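Ticket 44, still open

Hello again! Mitsuko Kobori here. The Netton boiler timer has lost its clock for the second night running, so the heating came on at 3 in the morning (lovely if you're a cat, not so much for me). I've held the reset button in, swapped the battery and set the time again from scratch.
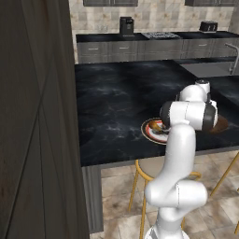 Kitchen island, black marble top

I tried your tip about turning off the summer setting as well, which I'd left on since June. It kept time for 34 minutes, then went back to flashing zeros. Could you send a new timer to the Tirau address please? I'm in most mornings!

2 comments | 3 shares
Back to top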